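13th January
By Monique Coste

4. Setting up a table for club play

Use these steps for the Kasley folding set and the Oletti travel set.

1. Wipe the board with a dry cloth. Do not use polish - it lifts the finish on the dark squares.
2. Lay the board flat and turn it so that each player has a light square at the right-hand corner.
3. Put the rooks in the corners, then the knights, then the bishops. The queen goes on her own colour.
4. Set the clock to 30 minutes a side and place it on Black's right.

Note: Spare pieces are ordered under part number 3957. Give the colour as well as the piece.

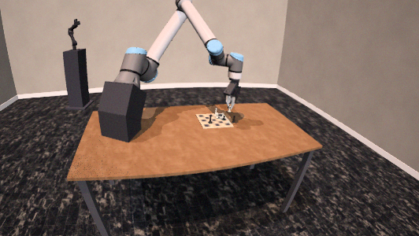
Fig. 7. Small board laid flat on a wooden table.

5. Start White's clock when both players are seated.

Caution: Keep drinks off the table. Swollen boards will not fold and should not be forced - see page 141 for repairs.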